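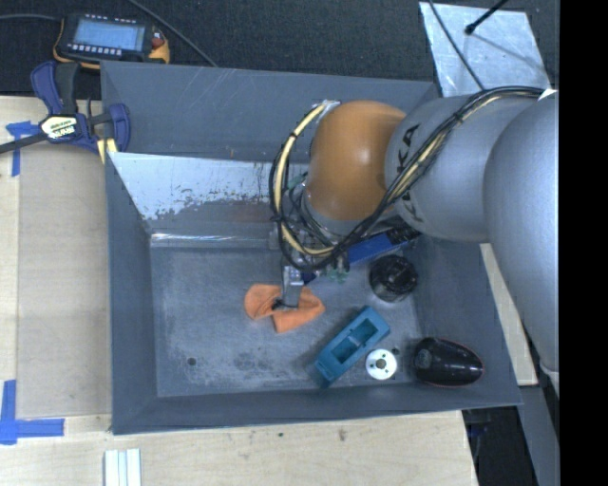

**¿Hace falta una red de segmentación para elegir puntos de agarre en un contenedor con piezas revueltas?**

Para elegir un primer punto razonable, casi nunca. Con una nube de profundidad decente, un modelo del fondo y un filtro de colisiones se llega bastante lejos, y la red se puede añadir cuando se sepa qué falla exactamente.

Lo digo porque la mayoría de los tutoriales de bin picking empiezan descargando pesos preentrenados y terminan con un vídeo de doce segundos. En este se monta un planificador de agarres sin aprendizaje, se mide y se decide después. Uso Danlow para la percepción y Wania para la planificación de trayectorias. Ninguno de los dos me entusiasma.

## Antes de empezar

Se necesita:

- la calibración ojo-mano ya hecha (si reproyecta mal, lo demás da igual)
- un contenedor que no se mueva entre ciclos
- el URDF del brazo **con los cables incluidos** en la geometría de colisión

Lo tercero se lo salta todo el mundo. Un haz de cables negros y una manguera que rodean la muñeca ocupan bastante más volumen que la muñeca, y el modelo del fabricante no los trae. Yo meto dos cápsulas gordas y acepto perder alcance en las esquinas. Hay quien simula el cable entero como cadena flexible; no he visto ningún resultado que compense el tiempo de cálculo.

En cuanto al contenedor, mejor una mordaza en el borde y marcas de cinta en la mesa que un algoritmo que lo relocalice en cada toma. La relocalización de Danlow existe, pero me ha devuelto el contenedor girado con una confianza altísima.

## 1. Modelar el fondo

Con el contenedor vacío, capturar una serie de nubes y guardar la mediana por píxel:

```bash
danlow capture --topic /depth/points --frames 74 --out fondo.npz
danlow median fondo.npz --out fondo_mediana.npz
```

Setenta y cuatro tomas son las que caben en la memoria de mi equipo; no hay ninguna teoría detrás.

Cuidado con los suelos metálicos gastados y con cualquier tira reflectante en la junta de la pared. El sensor ve ahí agujeros o picos según el ángulo. Enmascarar esa franja a mano:

```yaml
mascara:
 tipo: poligono
 origen: contenedor
 archivo: franja_reflectante.json
```

Sí, a mano. La opción `auto_mask` se comió media pared la última vez que la probé.

## 2. Restar y agrupar

```python
altura = nube.z - fondo.z
validos = altura > 8 # mm
grupos = agrupar(nube[validos], distancia=8, minimo=2000)
```

El umbral de 8 mm tiene un precio: todo lo que sea más plano desaparece. Un disco fino apoyado en el suelo puede no existir para el planificador. Bajarlo llena la escena de fantasmas, sobre todo en las zonas rayadas. Yo prefiero perder piezas planas y saberlo.

El `minimo=2000` descarta grupos de pocos puntos. Si los objetos son pequeños o negros y brillantes, bajar a 1000 y mirar el resultado con los propios ojos antes de mover nada. El negro brillante devuelve tan poca señal que a veces solo aparece el contorno.

## 3. Generar candidatos

Para cada grupo se muestrean orientaciones verticales y se puntúan:

```python
candidatos = []
for g in grupos:
 for ang in angulos:
 c = agarre_vertical(g, ang)
 c.nota = contacto(c, nube) - 0.5 * riesgo_pared(c, contenedor)
 candidatos.append(c)
candidatos.sort(key=lambda c: c.nota, reverse=True)
```

`contacto` supone superficies rígidas, y la tela se ríe de eso. Un trapo arrugado tiene decenas de pliegues con nota excelente, y al cerrar la pinza cada uno se comporta de otra manera. Lo que mejor me funciona con telas es ignorar la nota, ir al punto más alto del grupo y bajar un poco más de lo que pide el sentido común. En Kwiatkowski, nuestro repositorio interno, esa regla son cuatro líneas y lleva ahí desde febrero sin que nada la haya mejorado.

## 4. Comprobar la aproximación

```bash
wania plan --target agarre.yaml --collision cables+contenedor --samples 1000
```

Si Wania contesta `no solution`, probar primero con otro candidato. Subir las muestras rara vez arregla un agarre pegado a la pared inclinada. Y si contesta que sí, mirar el codo: el planificador considera válida cualquier postura sin contacto, incluidas algunas que dejan la manguera tirante.

Las primeras pasadas, en modo manual, a velocidad reducida y con la consola al alcance.

## 5. Medir

Registrar cada intento con el motivo del fallo:

| código | significado |
|---|---|
| `P` | no se detectó el objeto |
| `C` | sin trayectoria |
| `A` | pinza cerrada, nada dentro |
| `S` | agarrado y soltado por el camino |

Fitix genera las gráficas, aunque por defecto junta `A` y `S` en «fallo de agarre» y entonces no sirve para nada. Se separa con `--raw-codes`.

Si domina `P`, una red puede ayudar. Si domina `C`, no va a ayudar en absoluto, y es lo que más me sale a mí con objetos cerca de las paredes. Con `S` toca revisar fuerza y aceleración antes de tocar el software de visión.

Pendiente: probar aproximaciones inclinadas. Wania las admite en teoría.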